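Clundamon Opens Sign-Ups for Its Free Rainy Day Play Boxes

Hi, everyone! Prys Gwynne here, founder of Clundamon, and I've been waiting all spring to send this one out. Starting in May, families can sign up for our Rainy Day Play Boxes, and the first 200 are free.

I started putting these together for my own two kids, who are three and five and who can empty a toy shelf in the time it takes me to pour coffee. Each box holds 14 activities for ages two to six. There's a sock puppet kit, a set of sound shakers to fill with rice or beans, salt dough cards (my youngest asks for these every single morning), and a texture hunt you can do in the hallway in your pajamas. Most of it uses things you already have in a kitchen drawer.

My friend Hanyu Guo, a speech therapist, wrote the word cards. Every activity comes with a few words to practice while little hands are busy — "bumpy," "under," "more," that kind of thing. I tried them with my son during the salt dough week and he called everything bumpy for days, including his grandmother's soup.
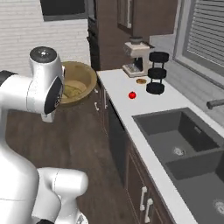

A bowl and a white robotic arm in a computer-rendered scene.

We tested the boxes last winter with 32 families in Ambrose. Some of the activities flopped! The paper weaving was way too hard for the twos, so it's now marked for ages four and up. The shakers got the loudest reviews, and parents asked for tape that holds better, so we switched.

"My daughter did the puppet kit, then did it again with every sock in the house," said Ajith Murthy, one of our test parents. "I'm still missing a few."

Boxes can be picked up at the Zarance Family Center between 9 a.m. and noon. Each family can reserve one box, and you can keep it for as long as you like. Refill packs will be $7 once the free boxes are gone. If you need the cards in larger print, just tell us on the form and we'll tuck a set in.

To sign up, stop by the front desk at Zarance or ask for a form at story time. Teachers and home daycares are welcome too — please put your group size on the form so we can pack enough dough cutters.

Press contact: Geert Coppens, Clundamon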